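Whitish shiny patch on veneer table - leave it or refinish?

valter_n
Posted Friday 7.40pm

Right, quick one as I've got to go out in a bit. Light wood veneer table, pale blond sort of colour, wavy grain with the long oval shapes in it. Lacquered.

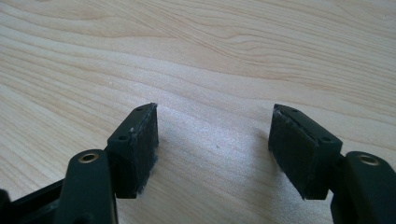

Had it two years, bought second hand off a bloke in the next village, it's the one we eat at and do everything else at. I want to know if the finish is going. In some light the middle looks washed out and I can't tell if that's the lacquer clouding or just shine. Wife says shine. Also a tiny dark speck near the middle that may be a crumb, may be a mark, haven't had my nail to it yet.

Options as I see them
- leave alone
- polish
- sand and relacquer

Got a quote for the last one, £490. Table cost me less than that!! Any thoughts welcome

selorm_a
Posted Friday 7.58pm

Your wife's right, looks like glare to me. Veneer with lacquer on does that under any ceiling light. Move your head, does it move? If it moves it's a reflection. If it stays put you've got bloom.

Nice grain btw

Ferenc B
Posted Friday 8.15pm

DO NOT sand it. It's veneer. You'll be through to whatever's under it before you've finished your tea. Did exactly that on a sideboard, 37 hours of work on that thing in the end and it went to the tip.

490 quid is silly money for one top. Who quoted you, Lakatos? They quoted me daft as well

valter_n
Posted Friday 8.21pm

Yes Lakatos. Didn't want to say. Man was very nice about it tbf

thierry_baudry
Posted Friday 9.02pm

Disagree with Ferenc, sorry. You can sand veneer, just by hand, fine paper, with the grain, and stop early. I've done a lot of tops this way. What you don't do is go at it with a machine.

But I wouldn't do it here. Nothing in that photo says the finish has failed. I can see a bright patch and the grain still reads fine either side of it. Clean it first. Damp cloth, drop of washing up liquid, dry cloth straight after. Then look at it in daylight.

Ferenc B
Posted Friday 9.10pm

"stop early" yes and how does he know when early is. He's never done it. Terrible advice for a beginer

thierry_baudry
Posted Friday 9.14pm

I said I wouldn't do it here. Read the post.

adjoa_ak
Posted Friday 9.33pm

Boys

Valter what do you normally wipe it with? Asking as we had a pale table that went properly milky and it was the spray. Porix, the one in the tall bottle. Used it every night, built up into a sort of film, greasy if you dragged a finger over it. Came off with warm soapy water in the end but took three goes. Haven't bought it since, we just use a cloth now.

Speck, try a fingernail, then a plastic card. Not a knife

selorm_a
Posted Friday 9.40pm

Porix never did anything to ours, for balance. Used it for years

valter_n
Posted Saturday 8.05am

Back. Ok so

Did the head moving thing. Patch moves. So it's shine, wife has been told, wife is pleased.

Speck was a crumb. Toast I think. Came off with my nail.

Adjoa - it's Pleseck wipes we use, not Porix, but there IS a bit of a film when I drag a finger across up my end. Going to do the soapy water thing this morning. Should I put a wax on after or leave it be?

adjoa_ak
Posted Saturday 8.31am

Leave it. Wax on lacquer just sits on top and goes smeary

Ferenc B
Posted Saturday 8.50am

Bit of wax won't hurt. Thin coat, leave 20 mins, buff it off. I do mine every March

thierry_baudry
Posted Saturday 9.12am

With Adjoa on this one. It doesn't need feeding, it's lacquered. Get some coasters and felt pads for anything heavy and leave it be

valter_n
Posted Saturday 11.26am

Done it, two goes with soapy water, cloth came up grey which was a bit grim. Film's gone. No wax for now, sorry Ferenc. Have rung Lakatos and said no thanks. Anyone know where does decent cork placemats, the ones we've got are curling up at the corners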